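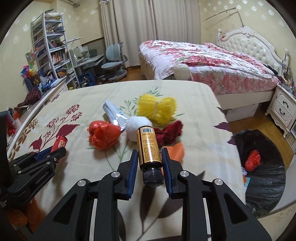
Bottle, packet and soft bits brought together on the bedspread before sorting.

How to Sort the Small Stuff in a Bedroom

Posted 01/07/2018

Small things collect in bedrooms. A bottle gets put down next to some yarn, a plastic bag gets balled up and left, and after a few weeks the top of the nightstand is full. This method takes care of it in one session. You don't need to buy anything to start.

What you need

A made bed, or at least one with a flat cover
Two shoeboxes or boxes close to that size
One bag for trash
A damp cloth and a dry cloth
A marker and some masking tape

Step 1. Clear a surface to work on

Use a bed if you can. It is the right height and soft enough that glass won't chip if it tips over. In a room with two beds, work on the smaller one and leave the other alone. Pull the cover tight before you put anything on it. Small caps and beads disappear into folds. If the bedspread is light-colored, put an old towel under anything that could leak.

Step 2. Bring everything to one place

Go around the room once and pick up every loose item smaller than your hand. Check windowsills, the floor by the bed, and under the pillows. Don't open drawers yet. Put it all down in one loose group and don't try to arrange it.

Step 3. Pull out the bottles and containers

Stand bottles upright with the cap on top. Check that each cap is tight and wipe the neck with the damp cloth, then dry it. Read the label for a date. If it's past, set the bottle aside. Old medicine should go to a pharmacy take-back box if there is one near you, and most other products can follow the directions on the label. Don't pour anything down the sink until you have read them.

Amber glass is used for contents that don't like light, so keep those bottles in a drawer and off the sill. Anything with a label you can't read goes in the aside pile too. Little round containers roll, so put them straight into the first shoebox.

Step 4. Deal with the plastic

Open up every crumpled bag or wrapper and look inside before it goes in the trash. I once threw out a spare set of curtain hooks this way. Packets that still have something in them get a piece of tape with the contents written on it.

Step 5. Sort the soft things

Yarn, pom-poms and fabric go in the second shoebox. Tie each bundle of yarn once around the middle so it holds together. A twist of the same yarn is fine. Shake out crumpled fabric, check it for pins, and fold it flat on the bottom of the box. Yarn goes on top of that. Pom-poms go in last so they don't get crushed.

Cloth that needs washing goes to the laundry now. Wash dark red pieces separately the first time, as the dye can run.

Step 6. Put the boxes away

If your nightstand has two drawers, use the top one for bottles and daily things and the bottom one for the craft box. Measure the drawer first. Some shoeboxes are too tall, and you may have to trim the sides down with scissors.

Wipe the top of the nightstand and put back only what you reach for at night. A lamp, a glass of water and a book is plenty for mine.

Step 7. Finish the beds

Shake the bedspread over the floor, then sweep. Straighten the quilt on the other bed while you are there, and take the trash bag out right away.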